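Hestcombe Robotics Club forum > Build season > Tray stacking task

Two-hand tray demos – how many do we need and who is doing them
9 replies

tojala
Starting a thread so this stops getting lost in the group chat. For the tray stacking task we agreed on handheld gripper demos, both hands, and training one policy for the two arms. I have 947 episodes on the club drive as of this afternoon. Takeshi wanted 2000 before we train anything. I think we should train now and see where it falls over.

Also, please stop naming folders "new" and "new2". Use your initials and the session number.

wraggmatic
Agree with training now. Last year we collected until the week before the showcase and then found out the left and right streams were swapped in half of it. I don't want to do that again.

tkudo
I said 2000 because the single-hand cup task needed close to that before it was any good, and this one has two hands that have to agree with each other. If you train on 947 and it fails you won't know if the data is bad or there just isn't enough of it. That's my objection. I'm fine with a test run to check the pipeline.

tojala
A test run is what I mean. Nobody is proposing to enter it.

pell_n
I looked through the first batch last night. Main thing I noticed is that people grip the tray at different heights. Some pinch the rim, some go low on the sloped side and the tray tips when they lift. Can we pick one?

tkudo
Rim, both hands, as close to the middle of the short side as you can get. Lift a little, pause, then move. If one hand is late just stop and do the episode over. Don't try to rescue it.

cassbuilds
I disagree on the rescue part. If the policy never sees a late hand it won't know what to do when one arm lags, and ours does lag. I'd keep some recoveries in and tag them.

tkudo
Tag them and put them in a separate folder then. We can mix them in later and compare. I don't want them in the main set by default.

cassbuilds
Works for me.

wraggmatic
Question about the tables. Are we supposed to clear them first or leave whatever is there? The rules from Nostbridge say the task table will have "everyday objects" on it but don't say which ones. I've been clearing mine.

tojala
Leave things on it. Flowers, a plant, a picture frame, whatever. Move them between episodes but keep them out of the path of the tray. I'd also like more than one room. Right now most of the set is from the same workbench and I think that is a bigger problem than the count.

pell_n
On the count, I can do about 2 hours next session, and Cass said she can do the same. Does somebody have the checklist? I couldn't find it on the drive.

tojala
It's short, I'll put it here.

1. Wipe the marker cubes. Fingerprints on the white parts have cost us tracking before.
2. Check that both grippers are on and both cables are seated.
3. Start with the grippers open and both cubes in view for 5 seconds.
4. Pick up the tray, place it on the second one, let go, back off.
5. Stop recording before you put the grippers down.

Step 3 is the one people skip. I threw out a whole session of mine over it, so I'm including myself. Keep your elbows in as well, it makes the lift steadier. I'll start the test run on the Cultusier machine tonight and post the loss curves in this thread when it finishes. Takeshi, if you want a different split for validation, tell me before 8 pm. 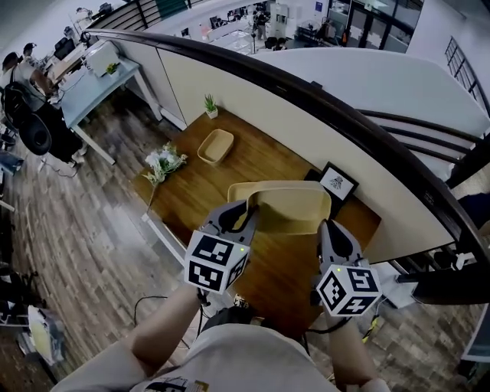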